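Tillport Boards > Manipulation > Software and Planning

Thread: Cable untangling planner, first release I'm happy with

gravelpit_ok
Posted 9:14 pm
So I've been working on this since September and I finally have something worth sharing! Brarnametti is a small planning layer that sits between your segmentation output and your motion planner, and all it does is decide which strand to pull next. You give it a mask of the cable, it traces a graph (crossings are nodes, stretches of cable are edges), and it ranks grasp points by how likely each one is to loosen the pile.

It replaces the hand-written rules I posted last year, the ones that always grabbed the topmost strand. Those were fine on rope. On phone cables they made knots tighter about as fast as I could write bug reports.

Trained on 1,528 hand-labeled wrist views plus a pile of simulated ones. Runs on CPU. Config is one file.

ohm_on_the_range
Posted 9:31 pm
Very cool. What happens with white on white? My tracer falls apart as soon as two glossy strands run side by side, it just merges them into one fat cable and the graph is garbage from there.

gravelpit_ok
Posted 9:48 pm
That's the hard one, yeah. The tracer carries up to 3 hypotheses through every crossing and only commits when the curvature makes one of them silly. Side-by-side strands are still the worst case, and a tight coil is basically all side-by-side strands, so I gave up tracing those. A coil gets collapsed into a single blob node with however many exits it can find.

Chargers are anchor nodes. They're a gift to the planner, really, a nice solid thing with a known shape at the end of a floppy thing. Wrist view of the kind of input I mean:
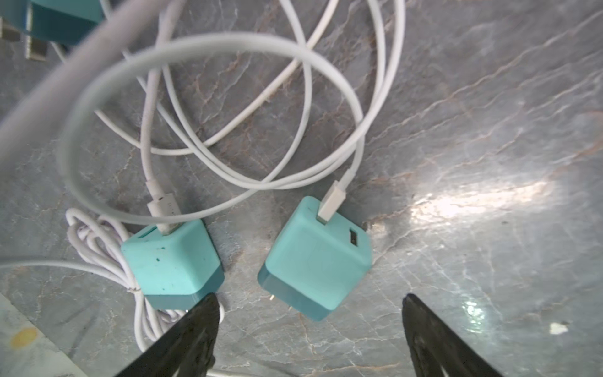

Two chargers between the fingertips, coil off to the left, loose loops up top. Note the glare on the stone at right.

The coil would be one blob node in the graph, and the big loop coming over toward the right-hand charger is the sort of strand the ranker is supposed to care about.

pell_mell
Posted 10:02 pm
I'm going to disagree with the whole approach a little. Why plan over cables at all? You have a rigid turquoise cube you can segment with a color threshold from 2005. Grab the cube, lift, shake, look again. We run that loop on Pravetlow with no graph whatsoever and it's maybe 200 lines.

gravelpit_ok
Posted 10:10 pm
Lift and shake is great until the plug pulls out of the port, and then you have a free cable end somewhere in the pile and no anchor. But I'd love to compare! Does Pravetlow log its grasps?

pell_mell
Posted 10:15 pm
It does, yes. Fair point on the plugs. We cap the lift force, and I still think that's simpler than 3 hypotheses at every crossing.

tonearm
Posted 10:37 pm
Both of you are skipping the part I'd worry about, and it's that thick blurry cable across the upper left. It's close to the lens so it reads several times wider than the rest. Any tracer with a width prior is going to drop it or call it background, and it may well be on top of everything. If the planner doesn't know it exists, the next move goes straight through it.

gravelpit_ok
Posted 10:52 pm
Ooh, good eye. Right now the width filter throws out anything over 11 pixels, so that cable would be gone, and a dropped strand never becomes an obstacle either. I could keep wide blurry regions as "no-go" without trying to trace them. That's an easy change. Opening an issue tonight.

ohm_on_the_range
Posted 11:05 pm
If you have defocus you could get a crude depth out of it too. The Tôn module does that for our bin picking, it scores blur along each edge and sorts near from far. It isn't pretty but it's cheap.

tonearm
Posted 11:11 pm
Seconding Tôn. Watch it on polished stone though, it took the veining on our test counter for out-of-focus strands until we masked by color. Glare did strange things as well.

gravelpit_ok
Posted 11:26 pm
Wait, that's perfect, I already have a glare mask. Okay, plan for the next version: blur score per edge, wide regions as no-go, and a switch to turn the graph off so pell_mell can run cube-first on the same interface. I have 3,000 simulated piles set aside that neither method has touched, so we can run both on those before anyone argues further.

pell_mell
Posted 11:34 pm
Deal. Send me the seeds. And score unplugged cables as failures, I'm curious how bad mine looks.

ohm_on_the_range
Posted 11:40 pm
Does the blob node ever get opened back up, or does a coil stay a coil forever?

gravelpit_ok
Posted 11:47 pm
It retries after every grasp. If the new view gives fewer than two exits it stays a blob, otherwise it tries to trace again. Threshold is coil_min_exits in the config, play with it!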